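3.2 Color coding and recall of control functions

The second part of the survey asked respondents what they expected a control to do before they had read its label. Color was the cue named most often. This agrees with our interviews at the Stenisa and Satik plants, where operators said they seldom look at the legend plate once they have worked on a line for more than a few weeks. Of the 2171 forms returned, 359 were left out of the analysis because the section on color was blank or only partly filled in. The remaining forms were sorted by plant, by years of service and by whether the respondent had worked at more than one site.

Respondents who had worked at a single site gave the most uniform answers. They linked red with stopping and green with starting, and few of them used the "depends on the machine" box. Those who had moved between sites used that box far more often. Several wrote in the margin that a green button at their former plant had been used to reset a fault, and that starting the line took a key. Ngô and Collard describe a similar pattern among packaging workers and call it carryover. We keep their term here. Figure 3 shows push-button switches with red and green caps. 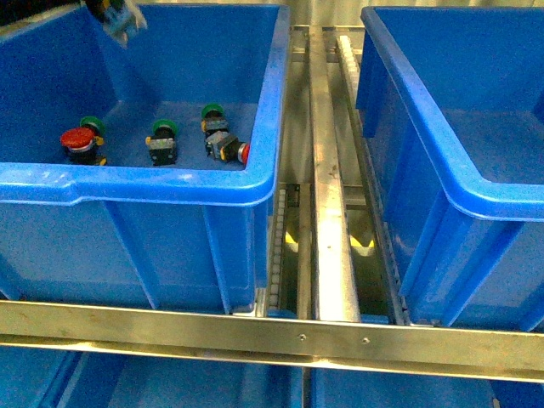 Figure 3. Push-button switches in a blue plastic bin. The switch at left has a red mushroom-style cap.

Shape was treated as a separate question. A mushroom-style cap was recognized as a stop control by most respondents in all groups, with or without experience at a second site. When the same cap shape was drawn in black on the form, the answers became less uniform, and a fair number of people left the line empty. We take this to mean that shape and color support each other, and that neither should be changed alone when a panel is refitted.

Carryover was strongest in the first months after a transfer. Supervisors at Satik told us that new arrivals are paired with an experienced operator for 20 shifts, during which the controls are named aloud before use. Stenisa has no such rule. The difference in reported wrong presses between the two plants is in the direction one would expect, but the plants also differ in the age of their equipment and in how wrong presses are logged, and we do not draw a firm result from it.

One limit of the survey should be noted. The form was printed in color at Stenisa and in grayscale at Satik, where the color names were written beside each drawing. Reading the word "green" may not bring up the same expectation as seing the color itself. The panel test in Section 4 was designed with this in mind and used real controls at both plants.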